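The long life of the work shirt

Stirkham, in November. Rain since breakfast. The bell over the door of the repair shop on Leung Street doesn't ring so much as clunk, and Ming-te Chow doesn't look up. She's got a collar inside out and a mouthful of pins.

"Sit anywhere there isn't a shirt," she says. There's one stool.

She charges by the seam, same as her aunt did. Hems, plackets, blown elbows. Mostly workwear, because Stirkham was a workwear town, and some of the stuff that was cut and sewn up on the hill is still coming through the door forty years on. The old Clokness plant had 520 people on the payroll at its peak. Two shifts. You could set your clock by the buses.

It closed in stages, the way these places do. Cutting room first. Then pressing. Then a sign.
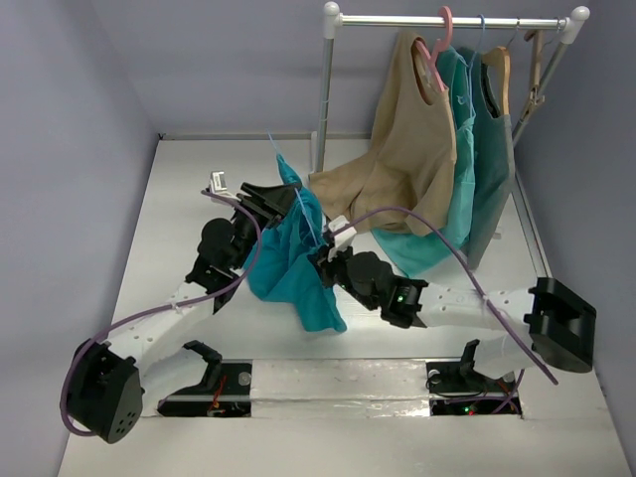
What's left is the clothes. Tsz-kin Kwan has 130 of them, Clokness shirts and smocks and one pair of coveralls he won't unfold for visitors, on rails in his back bedroom. He drove a delivery van for the company for nine years and started collecting the week it shut. Yard sales at first. Then estate sales, then people just calling him up. A widow in the next county mailed him a chore coat with the husband's pencil still in the pocket. He kept the pencil where it was.

He's not sentimental about it, or says he isn't. He likes how they're made. Felled seams, double rows, bar tacks at every pocket corner. He turns a cuff over to show me the inside and the inside is as clean as the outside. "Somebody got paid to care about that," he says. "Not paid much."

Piece rate, is what it was. Chow's aunt was a collar setter and a fast one. Her record for a week was 1272 collars, and she told that number at every wedding and funeral for the rest of her life. Chow can still do the voice. The machines were Konix, heavy green things, and the floor shook enough that you felt it in your teeth going home. Some of the women went deaf in one ear, the one nearest the motor. That doesn't get told at weddings so much.

Back at the shop it's past four and getting dark. A man comes in with a jacket, zipper gone, wants to know is it worth fixing. Chow tugs the tape, looks at the lining, tugs it again. She tells him what he paid for it, near enough, and what she'd charge. Her price is higher. He thinks about it.

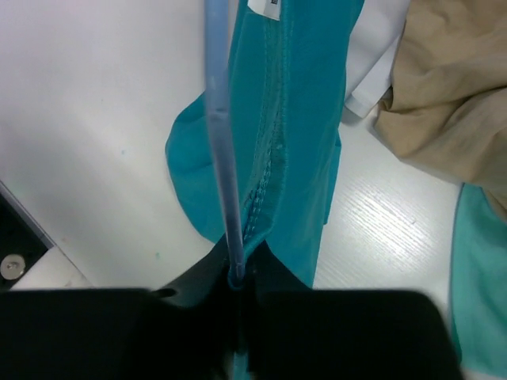

He leaves the jacket. People do, more than they used to. Five years ago she was ready to quit and had a guy coming to look at the lease. Now there's a two week wait, and teenagers turning up with their grandfathers' shirts wanting them taken in, or let out, or just the buttons done right. She teaches a class upstairs in the evenings. Bring your own thread. The first thing she makes them do is unpick something, a whole side seam, without cutting the cloth. Half of them hate it. One kid fell asleep.

I ask what makes a shirt worth saving. Long pause, pins. Enough fabric in the seam allowance, she says. Cheap ones are trimmed so close theres nothing to work with, you fix it once and thats it, you're sewing to air. The old ones left you room.

Then she holds the collar up to the lamp, frowns, and starts taking out the stitches she just put in.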